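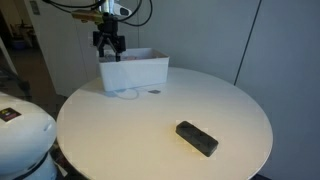 PROSSER, Apr 18, 2025

The Pludida sorting tables will be open again in May, and the drop-off shelf by the side door is already taking small household items. Bring what has been sitting in your drawers: cables, chargers, adapters, toys, craft supplies, kitchen odds and ends.

Last year 2517 items came through the tables and 464 were set aside for repair. The rest went to the swap shelves or to the recycler in Warkitz.

Sorting is done at the round white tables, one open white bin to a table. Small things go into the bin together as they come in. Cables are taken out and laid on the tabletop, and so is anything flat or heavy enough to get lost at the bottom or crush what is under it. White cables are easy to miss on a white table, so please run a hand over the top before you put down the next bin.

A few requests. Coil long cables loosely and do not knot them. Leave a charger with its device if you still have both. Tape over the contacts on loose batteries and hand them in separately. We cannot take glass, paint or anything that leaks.

Bins are emptied at the end of each session and stacked under the window. Spare lids are in the Stenum cabinet, second shelf. If you borrowed a bin over the winter, we would like it back before the first session. To reserve a place at a table, call extension 285.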